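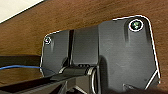 Bracket under the desk, held by two screws.

Ticket: dock drops network and second screen, Plallen office
Status: closed
Opened in April, last entry May 22, 2018

Reported problem
Laptop on a Grono dock loses wired network and the second monitor several times a day. Both come back after 30 to 40 seconds. Charging carries on throughout. The user has been switching to wifi to finish calls.

Entry 1
Checked the event log. Network adapter and display disconnect in the same second each time, so the monitor cable is not to blame. Swapped the network cable anyway. No change.

Entry 2
Updated the dock firmware and the laptop's USB drivers. Turned off power saving on the network adapter and on every USB hub in Device Manager. Fine for a day, then 5 drops the next morning.

Entry 3
Tried a different laptop of the same model on the dock. Dropped twice before lunch. Put the original laptop on a spare dock in the Husten meeting room and left it copying files all afternoon with no drops. Fault is with the dock, its cable or its power supply.

Entry 4
Replaced the power supply with one from stock. Drops continued. Put the old supply back and labelled it as good.

Entry 5
Replaced the cable between dock and laptop. The old one was a 2 metre charging cable from the Matoušek order, which carries power but is not rated for the data rate the dock needs. The supplied 0.8 metre cable was still in its bag in the cupboard. Fitted that and moved the dock closer to the laptop so it reaches.

Entry 6
No drops logged in 12 working days. Power saving settings put back to default, still no drops. Closing.

To do
Check the other desks for the same long cable. They are white with a grey collar at the plug. Do not throw them away, they are fine for charging phones and laptops.

3 comments | 0 shares
Last updated: 4 years ago
Contact the helpdesk | Back to top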